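Print this article | E-mail to a friend

The Patience Drawer

Samina Marwat keeps her puzzle boards the way other people keep good china, flat, in wide shallow drawers, with a sheet of felt between each one and the next. She pulls one open for me before I've even got my coat off, and then another, and then she goes to put the kettle on and calls back over her shoulder that I'm welcome to touch anything I like so long as the pieces go home again afterward.

"Going home" is how she talks about it. A piece has a home, and the home is a recess in the board cut to its shape, and a board without all its pieces home is, as far as Samina is concerned, an itch. She has been making and fixing fitting boards (some people call them insert boards, or form boards, and her mother called them "the quiet toys") since she was 26, first at her kitchen table and now in a long back room with a radiator that knocks.

She started because of a nephew. He was small and cross and recovering from a broken wrist, and the exercises he'd been sent home with bored him to tears. "He was supposed to squeeze a sponge," she tells me, settling into the chair by the window with her tea. "Well, who wants to squeeze a sponge? So I took a bit of board and cut some shapes out of it, very badly, I still have it somewhere and it's dreadful, and I said, put these back where they go. And he sat there the whole afternoon! His mother thought he was ill."

That first board had nine shapes in it. The ones she sells today, under the name Naqvi, which was her grandmother's, are a good deal fussier. There are round holes and long slots, outlines that are only engraved so you have to lay the part on top and line it up by eye, and little parts that look the same until you try to seat one and find it wants to be turned the other way. She sells them to hand clinics, to schools, to workshops that want a practice piece for new hands, and to a surprising number of retired people who write her letters.

I ask what makes a good one, and she is off, happily, for the better part of half an hour. The board has to lie flat. It has to be a plain color, and she likes white best, so that the recesses show up by their own shadows and the parts stand out. And it has to sit on something. She feels strongly about this. A bare table lets a board skate about, and people who are already struggling with a small part end up holding the board down with one hand and cursing with the other. She tells everybody to get a mat, a dark one with a bit of grip.

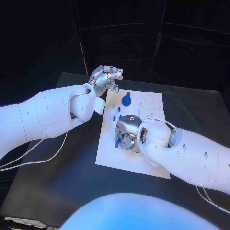
Two hands or one is a thing people argue over. According to Endetti, the clinic supplier that carries the boards, most buyers ask for a one-handed routine first and only come around to using both hands later on, when the long slots start to get the better of them. Samina has heard this before and nods all the way through when I bring it up.

"I'd start with both," she says. "One to do the work and the other to be nearby. You don't have to do anything with the other one! Let it hover. But it's a comfort, and then when the part tips over, which it will, you've got help." She demonstrates with her teaspoon and the lid of the sugar bowl, and gets tea on her sleeve, and carries on.

Small parts are the other argument. She went through a period of making them bigger, after some complaints, and was sorry for it. A big part, she says, you can more or less drop in from above. A small one has to be pinched properly and carried low, and by the time your fingers are down around it you can hardly see it, so you're going by feel for the last little bit. That last little bit is the whole pleasure of it for her. She closes her eyes when she describes it. There's a tiny settling, she says, and you feel it up to your elbow.

She went back to the small parts in June and hasn't had a letter about it since, apart from one gentleman who wanted them smaller still.

We get on to color, and I learn that she is fond of blue. She has tried reds and found them bossy. She has tried a pale gray that Grokura, the firm that molds her plastic parts, had 800 of going cheap, and customers lost them on the carpet by the handful. She bought a big box of replacements and mailed them out free for a year, and she still winces over the postage.

Then there is the matter of tilting the board. She never sets hers square to the edge of the table. "Turn it a little," she says, and she gets up and does it, nudging the corner around with one knuckle. "Your arms come in from the sides, don't they? They don't come in straight like a typewriter. So turn it till it's comfortable and leave it there. I've had people ring me up to ask what angle. I don't know what angle! Your angle."

The sun has gone off the window by now and the radiator is having one of its fits. I have been working at a board on my knees all this time without much noticing, and I have one part left over and one slot that it plainly doesn't fit. Samina looks, and waits, and drinks her tea, and says nothing at all for longer than I would have thought possible. I turn the part around. In it goes.

She takes the board from me, runs a thumb across the top to check that everything is level, and slides it back in its drawer under the felt.

Print this article | E-mail to a friend

Reader comments (4)

marigold_73
My father had one of the Naqvi boards after his stroke and I have it on my desk now. The mat advice is spot on. We used a rubber drawer liner for ages and it worked a treat.

Tobin
Does she still do the one with the long slots down one side? Cliteo had it in their catalog for a while and I can't find it anymore.

Pegs and Holes
I was one of the people who lost the gray ones on the carpet. Found two more behind the sofa last week. Please tell her thank you for the replacements!

H. Lindqvist
Lovely piece. I turned my board a little after reading this and my shoulders are much happier.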